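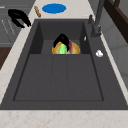
Slide 2: Why I doubt the Sodville book

Start with the print run: 500 copies, 30 portraits, all of people waiting at bus stops. Ask who has seen it. Pause.

The publisher says it "changed how we look at waiting." Did it? I looked at it for a week and still hated waiting.

Luuk Schouten shot 2,347 frames. Say the number slowly. Then ask who did the picking, him or his editor at Lurken. The credits don't say.

Read the caption on page 3. Skip the Caputo quote if short on time.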